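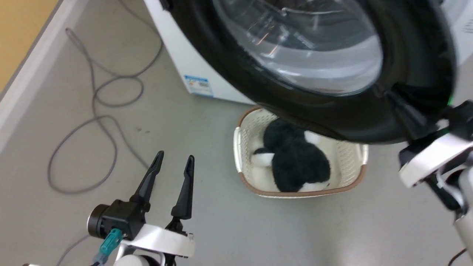

Where Does the Dirt Go?

Think about the muddiest you have ever been. Maybe you slid into home plate, or maybe you sat down in a puddle because it looked like a nice puddle (I have done this, and I was a grown-up at the time). Your clothes went into the laundry brown and came back blue again. So where did all that mud go? To answer that, we have to start with water and soap, and with a bit of history too.

Water needs a helper

Water is wonderful at carrying things away. Shake a dusty sock in a bowl of water and a lot of the dust will float right off. But try the same thing with a buttery sock - please ask first! - and you'll find the butter hangs on tight. Oil and water don't like to mix, so the water slides right past the greasy spot and leaves it sitting there.

That is the job of soap. Soap is made of teeny tiny pieces called molecules, far too small to see. Each one has two ends. One end loves water, and the other end loves grease. When you swish soap around, the grease-loving ends all grab on to a blob of butter until the blob is completely surrounded, a bit like a crowd of friends hugging somebody in the middle. The water-loving ends stick out on the outside, so now the water can pick up the whole bundle and carry it off.

People have been making soap for more than 2,000 years. Early soap makers boiled animal fat with ashes from the fire, and I am told the smell was dreadful.

Why things have to tumble

Soap still needs some help from movement. Long ago, people rubbed their clothes on stones beside a river, or scrubbed them on a bumpy washboard until their arms ached. A washing machine with a round door in front has a drum inside that turns and turns. The clothes ride up the side, flop down into the soapy water, and ride up again. Every flop squeezes water through the cloth and knocks more dirt loose.

Then the dirty water drains out, clean water comes in to rinse, and the drum spins very fast. All that spinning flings water out through little holes in the drum, and away it goes down the pipe.

Try it yourself

You will need 2 jars with lids, some water, a spoonful of cooking oil for each jar, and a squirt of dish soap.

1. Fill both jars halfway with water and add the oil.
2. Put the soap in one jar only.
3. Screw the lids on tight and shake each jar while you count to 20.
4. Leave them on the counter for 5 minutes, then look at where the oil is in each one.

Draw what you see, and save the soapy jar for washing the spoon!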